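Brudcombe Kitchen Store: progress to December

We have now sorted 334 of the 2,000 items inherited from the Breltport canteen, a rate that would alarm us if we had promised speed. Cups go on the big beige table first, then clear plastic containers, which are easily lost against it. Lids remain a matter of faith.

Spending stands at 300 pounds, mostly shelving. Vilho Koskela has asked for more — he always does — and we support him this time. Small white cups come next, with the tubs after them. 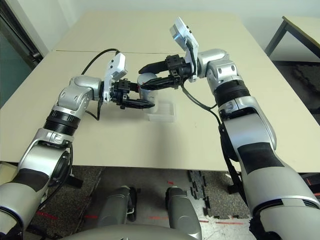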